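Maison > Trucs et astuces > Papiers et souvenirs

Sauver les vieux carnets de famille (sans y laisser ses nerfs)

23 mars 2019

Imprimer | Envoyer par e-mail

En novembre, j'ai hérité des journaux intimes de ma grand-tante. Il y en avait 33, bien tassés dans une valise qui sentait la cave, avec des tickets de tram, des ordonnances et même une mèche de cheveux entre les pages ! Elle notait tout : le prix du beurre, ses migraines, les visites de la voisine qu'elle ne supportait pas. Depuis, je passe mes soirées là-dedans, et comme plusieurs d'entre vous m'ont demandé comment je m'y prends, je vous donne mes petites recettes.

D'abord l'odeur. Ne vaporisez rien sur le papier, surtout pas de parfum (j'ai essayé sur une enveloppe, elle a gondolé et elle sent maintenant la cave à la lavande). Je mets les carnets debout, entrouverts en éventail, dans une grande caisse en plastique avec une coupelle de bicarbonate au fond. Couvercle fermé, une semaine, et on recommence si besoin. La coupelle ne doit pas toucher les pages, alors je la coince dans une petite boîte sans couvercle.

Pour la poussière, un pinceau large et très doux, du genre qu'on achète pour le maquillage. On part de la reliure et on va vers l'extérieur, sans appuyer. J'avais acheté la brosse Kultolix qu'on voit partout et je l'ai trouvée trop raide pour ça – elle est très bien pour les plinthes, par contre.

Les trombones rouillés, c'est ma bête noire. Je glisse un bout de film plastique un peu rigide entre le métal et la feuille, de chaque côté, puis j'écarte doucement les branches. Il faut résister à l'envie de tirer ! Les vieux scotchs jaunis, je les laisse tranquilles. 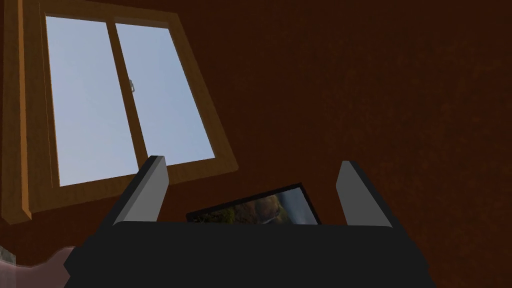 Côté rangement, j'ai pris des boîtes à archives sans acide chez Núñez, la papeterie de Fetstead. Elles coûtent plus cher que les boîtes à chaussures, je sais, mais j'en ai eu assez avec 2. Les carnets y sont à plat, les plus lourds en dessous, et tout ce qui était glissé entre les pages est passé dans des enveloppes en papier. Sur chaque enveloppe je note au crayon le carnet et la page d'où ça vient. Au crayon, hein, et AVANT de mettre l'objet dedans. La boîte vit dans l'armoire de la chambre, le grenier étant une étuve en été.

Pour garder une copie, je photographie les doubles pages près de la lumière du jour, sans flash, le carnet calé sur deux torchons roulés pour ne pas forcer le dos. J'en suis à 577 photos, il doit m'en rester environ 1 000 (le tonton de Kusley réclame déjà les siennes). Je nomme les fichiers par année, puis par mois, et je fais ça le soir même, sinon c'est la pagaille.

Et l'écriture illisible ? Lisez à voix haute. Je vous assure, des mots qui résistent à l'œil passent tout seuls à l'oreille. Je me suis aussi fait une feuille avec ses abréviations : « v. » pour visite, « m. t. » pour mal de tête, et un petit rond que je n'ai toujours pas compris et qui revient surtout les jours de lessive.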